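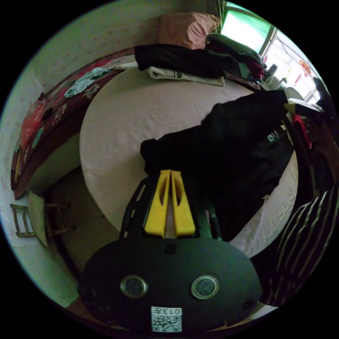

Clothing and bedding on a bed at the Movholm residence.

19 Sep 2026

The Movholm residence will hold its clothing and bedding collection again this fall. Residents are asked to sort garments on the bed, fold blankets separately and place each group in its own bag. The last collection, in February, brought in 398 garments and some 200 blankets and quilts. Bags may be left at the Zidia entrance. Items should be clean and dry. Pillows are not accepted.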